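Hi Lucía – quick update on the Skosel work, as of Mon 30 August.

The good news first: the draft rules for reporting simulated trials are written, and the Zendeo team has already started using them (and complaining about them, so they're reading them!). The big one is that every result gets labeled as simulated or real right in the table, with no footnotes. We've logged 626 sim runs under the new rules so far, and 318 of those have had a second person check the scoring.

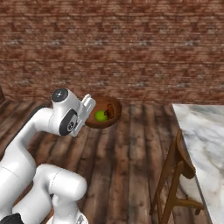 2 min read

The fruit bowl setup is our test case for the start-state rule. Before a run counts, the gripper has to be empty and the bowl's contents written down. Sounds fussy, I know, but we threw out a whole batch in January over exactly this.

Still open – what to call a run that somebody stops by hand. Mészáros wants it scored as a failure, I'd rather give it its own column. We'll settle that before we go for the full 2,000.

Could you send me the Besau comments on section four? I'm holding the next draft for them.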